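Best way to hold a PC case while rebuilding it?
Montserrat Ventura
24 Jan 2019

I'm finally redoing my old tower and loving it! Should it stand up or lie down while I work?

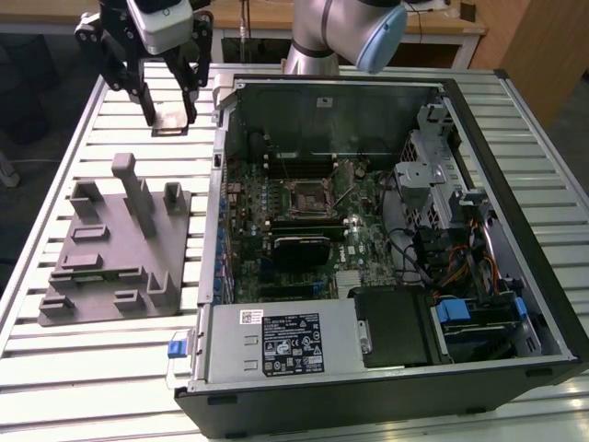
Alcides Dantas
Lay it down, always! Boards go in so much easier when gravity is on your side. With the side panel off and the case flat, you can look straight down at an empty CPU socket like this one and line the chip up calmly — same goes for the graphics card. I keep small parts in a printed tray next to the case. Have fun with it!

Ivone Araújo
Flat for me too. I did 3 in November.

Reinaldo Godoy
standing works fine if your desk is small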